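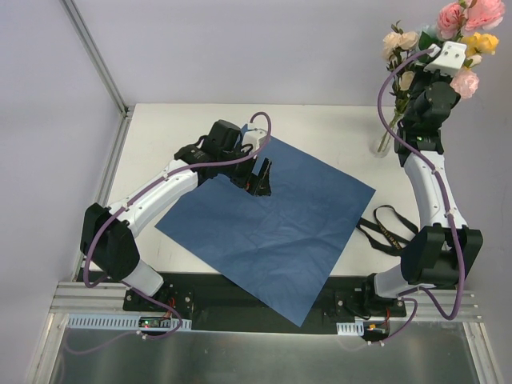
**Figure 3.** Dark blue cloth spread at an angle on a white tabletop, with two robot arms at the near edge.

### 4.2 How households stored and cared for their pans

The interviews reported in Section 4.1 dealt with why a pan was bought. The present section deals with what became of it afterwards. All 117 households in the Firbridge sample were asked where their most-used pan was kept, how it was cleaned and whether its surface had changed since purchase. The questions were put in the kitchen wherever the householder agreed to this, and answers were written down in the householder's own words before being coded.

Storage was the point on which households differed most. Some kept the pan on the hob at all times and regarded this as its proper place. Others stacked it inside a larger pan, usually in a low cupboard beside the cooker. A smaller group hung it from a rail or hook. Stacking was more common in the flats of the Flikham district, where cupboards are narrow and the hob is often covered when not in use. Householders there spoke of the nuisance of lifting out several items to reach one, and a number of them said that a heavy pan had gradually fallen out of use for this reason alone. One respondent kept a cast-iron pan in the oven and described having to remember it each time the oven was lit.

Cleaning habits were more settled. Most respondents washed the pan by hand in warm water soon after the meal, including those who owned a dishwasher. Views on washing-up liquid were firmly held where cast iron was concerned. Respondents who had been given a pan by an older relative tended to avoid it altogether and wiped the surface with oil instead, while those who had bought a pan new generally followed the leaflet supplied with it, or followed no rule. We found no clear link between either practice and the condition the owner reported. This may reflect the weakness of self-reported condition as a measure, a matter to which we return in Section 5.

Coated pans raised a different set of concerns. Scratching was mentioned more often than sticking, and owners commonly blamed a single event, such as the use of a metal fork by a visitor. Wilczyńska's earlier work on shared kitchens noted the same tendency to trace gradual wear to one remembered occasion. Our own interviews suggest that the habit is not confined to shared kitchens, as it appeared also among respondents who lived alone. Where a pan had been stacked without a cloth or paper between it and its neighbour, the owner seldom named stacking as a possible cause until asked directly.

The comparison between the two study areas should be read with care. Households in Bitow were visited over a period of nine months, whereas those in Flikham were all visited in January, when more cooking is done indoors and fewer people are away. Six householders in Bitow changed their main pan during the period of the study. They have been kept in the sample and are counted under the pan in use at the first visit. Removing them does not alter the order of the storage types reported above.

A further difficulty concerns the word "pan" itself. The interview guide, prepared by Maysoun Mahasneh and revised after the pilot, used it to cover frying pans, sauté pans and flat griddles, but left out saucepans and stockpots. Several respondents answered at first about a saucepan and had to be asked again. In the pilot this had gone unnoticed for two of the interviews, which were therefore set aside. The revised guide opens with a request to show the item in question, and the confusion became much less frequent once this was adopted.

Owusu's classification of kitchen goods into "standing", "fetched" and "kept" items proved useful in coding the answers, although the boundary between the last two was not always easy to draw. A griddle brought out for guests at weekends was fetched by one householder's account and kept by that of another member of the same family. In such cases the answer of the person who cooked most often was used. Both coders worked through the full set of answers separately, and differences were settled by discussion. The remaining disagreements, chiefly about pans stored outside the kitchen, are listed with the coding rules in Appendix B.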